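Plovley Neighbors Help Board > Home & Kitchen > Counters and cutting boards

Wood cutting board smells like onions no matter what I do

Posted by drarnley_dee

Hi all, I've had the same wood board for years and since March it has smelled like onion. I cut fruit on it and the fruit tastes like onion. I've scrubbed it with dish soap, I've done the lemon thing, I left it out on the porch one afternoon, and it's a little better for a day and then it's back. Also the surface has gone sort of fuzzy in the middle. Is it done for? I don't want to buy another one if there's a way to save it. Plain wood, with a groove around the outside for juice, never been oiled as far as I know (is that bad?).
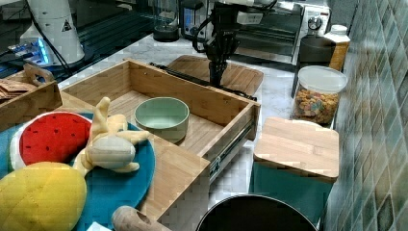
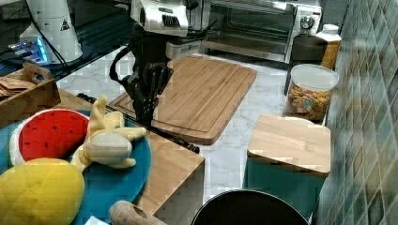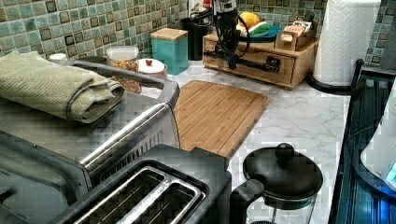
Other stuff that might matter: it lives flat on the counter all the time, next to the stove. I wash it in the sink and lay it back down. My sister says to put it in the dishwasher on hot and be done with it. My husband says to flip it over and use the other side, and I'm not crazy about that idea. Thanks in advance!

Samah Filali

Please don't put it in the dishwasher! I lost a really nice board that way, it split right down the middle and I was so mad at myself. The fuzzy part is just the grain standing up, and it's very fixable. I do this to mine every spring and it comes back looking great (well, great enough, mine has a burn mark from a pot that is never leaving).

First get the smell down. Pour a good handful of coarse salt on the board, add enough white vinegar to make it slushy, and rub it in with half a lemon or a rag for 4 minutes or so. Get into the groove too, mine holds onto garlic like you wouldn't believe. Rinse fast, wipe it, then stand it on its edge overnight so air gets to both sides. I think laying it flat is a big part of your trouble, the bottom never gets a chance to dry.

Once it's bone dry, sand it. I go over the whole thing with a medium paper, then a fine one, always along the grain. I know people online swear by going up to 3000 grit but I tried 2000 once and all I got was a sore arm. Wipe off the dust with a barely damp cloth and let it dry again. Then food-safe mineral oil, as much as it'll drink. I did 3 coats the first time, a night in between each. Wipe off what's left on top or it stays sticky.

And buy a cheap little board just for onions! Changed my life. Mine is scratched up and ugly and it lives behind the bread box.

ferkov_fan

what she said but baking soda works better than salt imo. make a paste and leave it 20 min. also DONT use olive oil on it, my mom did that and it went rancid, smelled worse than the onions ever did

drarnley_dee

Thank you both! Did the salt and vinegar last night and it's standing up by the window now. Still a tiny bit oniony if I put my nose right on it, so I'll try the baking soda before I sand. Samah, did you do the edges and the underside with oil too, or only the top?

Samah Filali

All of it, edges and underside included. The ends soak up the most so give those a little extra. If you only oil one side it can warp, and then you've got a board that rocks every time you chop.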